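Mower open day at Naidu: what I saw and what I didn't

561 views
2 comments
Share

I went to the Naidu open day with a lawn full of leaves at home and a mower that starts on the ninth pull, so I was ready to be sold something. I came back with a tote bag and a brochure.

Naidu sells and repairs garden machines out of a long building behind the feed store. Twice a year they open the workshop, put the machines on the grass and let people push them up and down. The sign at the gate promised "autumn savings across the range." I asked what the savings were and was told it depended on the range.

The star of the day was the Relulby, a compact mower that also picks up leaves. The demonstration strip was as flat as a pool table, and the leaves on it were crisp and evenly spread, as if someone had shaken them out of a bag that morning. The Relulby swallowed them without trouble. I asked whether it would do the same with wet oak leaves on a slope, and the answer was a speech about airflow. My yard is wet oak leaves on a slope.

It costs $529. For that you get the mower, the collection bag and a mulching plug. The wider chute, which the salesman kept calling "the one you'd want for leaves," is another $100. I'd like to know why a leaf machine doesn't come with the leaf chute, and I still don't know.

The Garutano blower was more convincing. It is loud, but it moved a damp heap from under the hedge where nobody had tidied up first, and I could hold it at arm's length for a couple of minutes before my wrist complained. The battery is sold separately. The price card left that out.

The workshop tour ran at 2 p.m. and was the best part of the visit. We saw the sharpening bench, a rack of carburetors waiting for parts and a mower deck so rusted you could read a newspaper through it. The mechanic said most of what comes in needs a new plug, fresh gas and the old grass scraped out from underneath. I believed him more than anyone out on the lawn -- he was talking people out of buying. 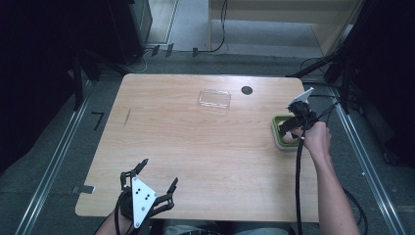 By the Pillov Yard Notes editor
November

I did ask about trade-ins. They will take an old mower against a new one, but they won't give a figure until it has been on the bench, and the bench is booked for weeks. By then the leaves will be down and I'll have raked them.

Parking was fine if you came early. The coffee was free and tasted like it. Children were kept well back from the machines, which I was glad to see, though the rope had been left off at the far end by the time I walked out.

Would I go again? For the workshop, yes. As for the Relulby, I'd want to borrow one for an afternoon after a week of rain, and when I asked if that could be arranged they wrote my number on the back of a receipt -- no call so far. I've ordered a spark plug in the meantime.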